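Why Do Metal Bins Get Scratched and Scuffed?

By Candela Bermúdez

Look at a new metal bin in a store and it is smooth all over. Now look at one that people have used for a while. It has lines and smudges and dull patches. Metal is strong, so how does that happen?

The answer has to do with rubbing, and with what is on the outside of the metal.

What is a surface?

The surface is the very outside of something. It is the part you can touch. On an apple, the surface is the skin. On a painted bin, the surface is the paint, and the metal is hiding underneath.

A layer of paint is called a coating. It can be very thin. A coat of paint on a toy car may be thinner than a page in a book. Coatings make things look nice, and they also keep air and water away from the metal. Steel is mostly iron, and iron rusts when air and water get to it.

What makes a scratch?

A scratch is a tiny ditch. You get one when something hard and pointed drags across something softer. The hard thing pushes the softer stuff out of its way and leaves a line behind.

Scientists call this hardness. A material that is harder can scratch a material that is softer. Your fingernail can scratch a bar of soap. It can't scratch a window, and glass is harder than your fingernail by a long way.

Think about the things you might drop into a bin. Keys are metal, and they have bumpy edges and corners. A key ring is hard too. A pair of plastic sunglasses is softer, so in a fight between the sunglasses and a steel wall, the sunglasses usually lose. That is why people keep sunglasses in a case and not in the bottom of a bag with their keys.

What makes a worn patch?

A scratch can happen in one second. A worn patch takes much longer. It is made by lots of small rubs in the same area, and each one takes away a bit of the coating that is too small to see. After enough rubs the coating gets thin. Then it is gone, and a different color shows through.

Worn patches often have ragged edges, like the coast on a map. The middle gets rubbed the most and goes first. Near the edge, some bits of coating hang on longer than others.

You can find worn patches in lots of places once you start looking. The bus stop on Figueroa Street has a painted bench, and the front edge of the seat is bare where people slide on and off. The steps of the library in Multuvcombe are made of stone, and even they have a dip in the middle. Those steps have been walked on for 70 years.

What is a chip?

A chip is a small piece of coating that breaks off all at once. Chips come from bumps, not rubs. If something heavy and hard lands on paint, the paint can crack and a flake pops off.

And a scuff?

A scuff is a wide, cloudy mark. Sometimes it is made of many very small scratches close together. Sometimes it is a bit of the other thing left behind, the way a shoe leaves a black mark on a gym floor. Here is a way to tell: rub it with a damp cloth. If it wipes off, something was left behind. If it stays, the surface itself has probably changed.

Try it yourself

You will need a candle that is not lit (an old one is fine), a coin, a plastic spoon and a cotton ball. Ask a grown-up before you use the candle.

1. Rub the cotton ball on the candle 5 times. Look closely.
2. Do the same with the spoon, on a different spot.
3. Now the coin, on another new spot.
4. Write down which one left the deepest mark.

Wax is soft, so the coin should win easily. If you want to go further, pick one spot and rub it with the spoon every morning for 3 days. Draw the spot each time -- a drawing makes you look harder than a quick glance does.

Words to know

Coating: a thin layer that covers something.
Hardness: how well a material stands up to being scratched.
Wear: the slow loss of a surface from rubbing.

Look at the sloping back of the metal bin in the picture. Can you find thin scratches and one wide worn patch?

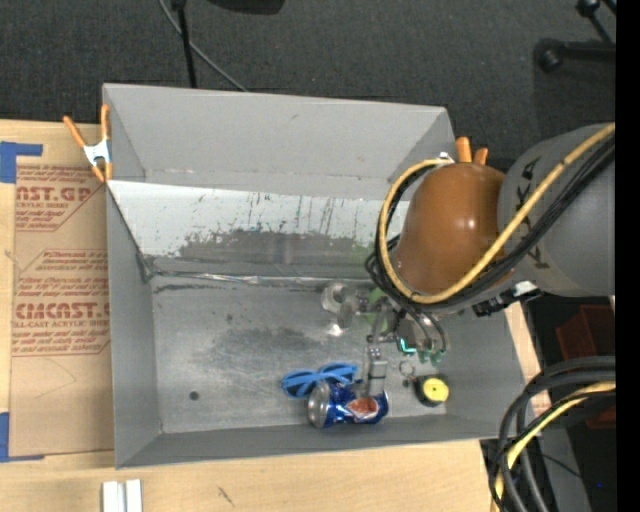 A gray metal bin with a can, sunglasses and a key ring inside. The whitish layer on the slope has rubbed away in the lower middle.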